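Closing Lids All Day: What Changed When the Arm Came to Our Packing Room
Speaker notes, 27 minutes plus questions 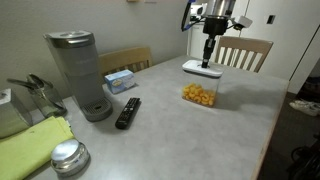
Opening (leave the slide up, don't rush)

Hi everybody, I'm Jovita Magaña, I run the packing room at Hundari. We make up snack boxes for offices. Ask for a show of hands: who has closed a lid today? Lunch box, coffee cup, leftovers, anything. Keep your own hand up too.

Now point to the slide. White lid, clear box, cheese curls, and the arm pressing down on the middle of the lid. I love this picture! It's such a small job. You put your palm flat and you push. Then say the number: on a busy day in August we closed 1407 of them, and every single one was somebody's wrist.

Pause. Let them do the math on their own wrists.

Where we started

Keep this short, people want to get to the arm.

The job was called "lids" and you got it by drawing the short straw. Two people per shift, standing, pushing, passing the box along. Folks swapped out every hour when we were good about it, and we were not always good about it. Sore thumbs mostly, then elbows. Two of my best packers asked to move to the loading dock, which is cold and loud, and they preferred it.

Tell the story of the kitchen timer here if the room is friendly. (It was shaped like a hen, we used it for the swaps, it went missing right before the holidays. Big investigation. It was in the freezer.)

How we picked the first task

We had a supplier, Plasteo, come talk to us, and my boss wanted to start with filling. Filling is the part that looks impressive. I argued for lids. My reasons, read these slowly:

Filling is the part people like. They chat, they look at the order card, they catch the box that's short. Lids were the part they complained about at the end of the day.

Also a lid has one question in it, closed or not closed. You can check it with a thumbnail along the rim. Everybody in the room already knew how to check it, so everybody could judge the arm from day one.

If you only write down one thing from this talk, write down "ask them which part they'd give away." I went around with a clipboard for a week and asked exactly that.

What people do now

This is the part I get excited about, so watch the time.

The old lids job split into pieces. One person sets the boxes up with the lid laid on straight. One person checks rims and pulls anything that isn't shut all the way. We call that second job the Pace seat, after the software that sets how fast boxes go by, and the person sitting in it controls the speed. Say that again for the managers in the room - the person in the seat controls the speed. I don't, and the office doesn't. That was the deal we made with the crew before anything was switched on, and it's on paper.

It's a stool, too. A real one with a back. You would not believe how much that stool matters.

Everyone gets trained to stop the arm, restart it, and change the pad. Training took 8 hours each, spread over two weeks, all on paid time. Some people took right to it. Some didn't, and they fill and label and that's fine.

What got harder

Don't skip this section even if you're running behind.

The room got quieter. Two people on lids used to talk all shift, and a few of them told me they missed it. We moved the label bench so it faces the Pace seat, and that helped some.

A lid laid on crooked is now a bigger deal than it used to be. A person feels it and nudges it over without thinking. We had to learn to lay them on better, and for the first month the pile of do-overs was pretty discouraging. I have a photo of me sitting next to that pile. I did not bring it.

And people worried about their hours. Of course they did. We said up front that no one would lose hours over the arm, and we put a date on when we'd sit down and look at it again together. Be plain about this if someone asks. I can speak for our room and our crew, and the Odarport site is bigger and is still working out its own version.

Questions I usually get

Did you go faster? A little. We didn't buy it for that.

Who fixes it? Small stuff, us. Bigger stuff, Plasteo comes out.

What's next? The crew voted for tape. Nobody likes the tape gun!

Handout with the clipboard questions is by the door, please take two and give one to somebody who works on the floor.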